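Does an Easy-to-Use Score Mean a Door Is Easy to Use?
Project report, Everyday Spaces module
Volkan Dursun
Submitted Friday, August 25, 2023

1. Why I picked a door

The module asked us to take one claim made about an ordinary room and check it. Most of the group chose lighting or chairs. I chose the door of our project room on the upper floor of the Drernby building, mainly because of a printed sheet that had been in the module folder since February. The sheet came from a scoring scheme called Curport and gave the door a rating of "easy". It did not say easy for whom, or how this had been decided.

I had used that door most days for a term. I had walked past it twice in my first week while looking for it, and I had seen people arrive with both hands full and kick it gently until someone inside got up. So I started the project already doubting the rating. I should admit that here, as it probably shaped what I looked for, and a reader who thinks the door is fine is welcome to treat my results with the same suspicion I gave to Curport's.

2. What the scheme claims

Curport scores a door under four headings: finding it, opening it, getting through it and closing it. Each heading gets a mark, the marks are added together and the total is turned into a single word. The guide that goes with it is short and confident. It says that a trained assessor can score a door in a few minutes "without any need for users to be present".

That line bothered me more than anything else in the guide. A person who scores doors for a living has already found the door by the time the scoring starts. They have usually been shown to it. They also know which way it opens before they put a hand on it, or find out once and then forget that they ever had to.

The other weak point is the adding up. A door that is very hard to find but lovely to open can come out the same as a door that is middling at everything. These are different problems with different remedies, and the single word hides both.

3. What I did

I asked 23 people to visit the room and go in. All were students or visitors to the building, and none had been on our corridor before. I told each person only the name of the room, started a stopwatch at the top of the stairs and stopped it when their hand reached the handle. They then went in, closed the door behind them and came out again. On a second go they did the same thing carrying a box in both arms. The box was light, as I did not want to test anyone's strength, and the rule was that it could be put down if they felt they had to.

Afterwards I asked three questions. How did you know it was the right door? Was there anything you noticed about the handle? Would you call this door easy?

I also measured the clear opening with a tape, from the face of the open door to the frame on the other side. It came to 726 mm. I measured it again a week later, got the same figure and stopped worrying about it.

Some limits are obvious. Everyone who took part could walk without help, so the results say nothing about wheelchairs or walking frames, and a narrow opening matters far more to those users than to mine. I was also standing on the corridor with a stopwatch, which is a fairly strong hint that there is something nearby worth finding. I tried standing further back after the first few visits. I don't know if it helped.

4. What happened

Finding the door
This was the worst part by a distance. Of the 23 people, 18 went past the door at least once before coming back to it. When asked how they knew it was the right one in the end, most mentioned the nameplate, and several of those said they had seen it only on the way back. A few had simply tried doors until one was right. One told me she had looked at me to see whether I reacted, so her result should probably be thrown out, although I have left it in.

I had expected the nameplate to do better. It is blue with white characters and the door is white, so it ought to stand out. But it is small, and people coming along a corridor look down the corridor. They are not facing the doors square on. A flat plate fixed to a door is at its least readable from exactly the direction most people approach it.

The colour of the door itself doesn't help either. White door, white wall next to it. Two people used the word "panelling" and said they had taken it for part of the wall at first. Curport gave full marks under this heading because the door "carries a sign".

Opening it
Here the scheme and I agree, somewhat to my annoyance. The handle is a black lever and people went straight to it. There was no fumbling and no pulling at the wrong side. Once they had noticed the door at all, the dark handle on the white surface did the job.

My tutor suggested that the contrast might be explained by the catalogue the handle came from. The building records list it as part of a range called Iker, supplied through Keskin, which is described there as "intuitive by design". I don't think the range has earned that. Almost any lever would be understood by adults who have been using levers all their lives, and what helped was the colour difference. A white Iker lever on the same door might have done much worse. I could not test that, so it remains a guess.

Getting through with a box
Only 6 people managed the second go without putting the box down or resting it on something. The others either set it on the floor, opened the door and picked it up again, or propped it against the wall with a hip and reached round. Two used an elbow on the lever, and it worked, but one of them caught her sleeve on the end of it and had to unhook herself. She was cheerful about it. I would not have been.

There was also some hesitation at the bottom of the door, where the trim runs across. People who had looked down earlier stepped over without thinking. People with a box in front of their face could not look down, and slowed or felt forward with a foot. No one tripped, and I am not going to pretend the trim is dangerous on the strength of a few careful steps. But the guide has no question on it whatsoever, and it seems a strange thing to leave out of a form about getting through doors.

Closing it
Nothing much to report. Most people closed it when reminded. A few left it ajar – this is a habit and I don't hold the door responsible.

5. So is it easy?

When asked directly, most people said yes. I think this is the most interesting result in the project and also the one I trust least. People who had walked past the door, turned round, put down a box and picked it up again still called it easy, and some were surprised that I would ask.

One reading is that I am fussing over nothing. Another is that when we are beaten by a door for a few seconds we blame ourselves. Several of the comments lean that way: "I wasn't looking properly", "I should have put it down first". If that second reading is right, asking users for a rating is not much better than having an assessor do it alone, and my own third question was a poor one. I would drop it if I ran the project again and rely on what people did.

6. The door in question

Everything above was measured or watched at the same door, so its main features are worth having to hand: the pale surface with its vertical lines, the dark lever at the side, the trim at the bottom and the plate higher up. 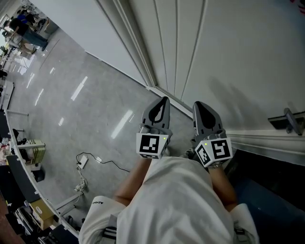
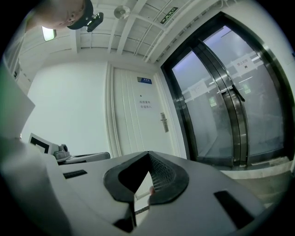

The black lever and the trim along the bottom are in the first picture, the blue nameplate in the second.

7. What I would change

The first change is the sign. I would keep the plate where it is and add a second one that sticks out from the wall at right angles, so that it can be read by someone coming along the corridor. It is a cheap fix and it deals with the heading where the door did worst.

The second is colour. Painting the frame in something darker would separate the door from the wall beside it. I asked the building office whether this would be allowed and was told that all the frames on the floor have to match, so it would mean all of them or none. I would still ask for all of them.

For people with full arms I have less to offer. A shelf beside the door would give them a place to rest a box, but it would also narrow the corridor, and I have no evidence that it would be used for anything except old coffee cups. An automatic opener is expensive and my sample is too small and too able-bodied to argue for or against one. That needs a proper study with people who have real trouble with doors.

As for Curport, I would not throw the form away. The list of headings is sensible and it made me look at things I would have skipped. I would stop adding the marks together, put in a question on the threshold, and get at least a few strangers to walk up to the door before anyone writes a word like "easy" at the bottom.

8. Notes on the data

Times are not given in this report. I recorded them, but several were spoiled by people stopping to chat or read notices, and a neat average would have made them look better than they are. The sheets are in the module folder behind the Curport printout, along with the comments as I wrote them down. Two comments are missing where I could not read my own handwriting.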